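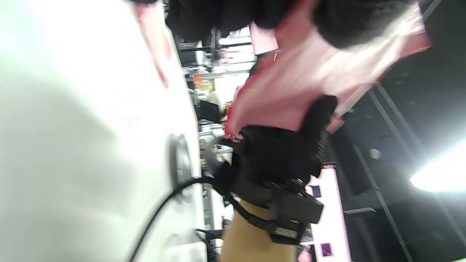
Helpers wanted for our open day in Birkstead

Every March we open our doors to anyone curious about robots, and we would dearly love a few more friendly faces to help us welcome them. We need 7 people for the afternoon shift, noon until 4, to greet families, show them where the demonstrations are and let them have a go at handling fabric with a hand-held gripper - it takes a little patience, and children are usually better at it than their parents!

You don't need a technical background. Annick Lévesque will teach you everything at a relaxed practice evening beforehand, with soup. We pay $50 for the shift, plus your bus fare from Sirkudbridge.

If you like talking to people and don't mind being on your feet, write a few lines about yourself to Radu Vasiliu at the Fehr front desk.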